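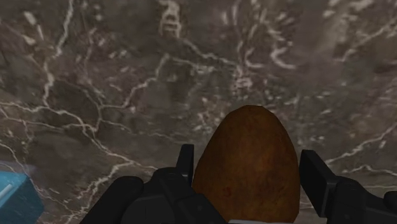

Zeyu Kang asked after our first talk why we did not simply buy a finished gripper and spend the time on the software. It was a fair question, and this report tries to answer it.

Our project is called Nseir. It is a two-finger gripper which we are building in the shared workshop at Fivimgate, and in parallel we test it in simulation. Shabnam Bhutto made the linkage and I wrote the grasp controller. We chose the potato as test object: it is cheap, it has no flat side and it gets wider towards one end, so the pads cannot meet it evenly.

3. Simulation

The potato model is a mesh with 555 faces. With a finer mesh the contact calculation became too slow on my laptop. The dark marble texture was chosen on purpose - on a plain white surface the detector had a too easy life.

We ran 417 grasps. In 63 of them the potato slipped out upwards, mostly when the fingers closed low on one side and high on the other. Shabnam then proposed to close more slowly during the last part of the movement. We have not yet repeated the full series with this change.

4. Open points

The real linkage has play in the left joint. The new pins are ordered, and the bench test will follow in January.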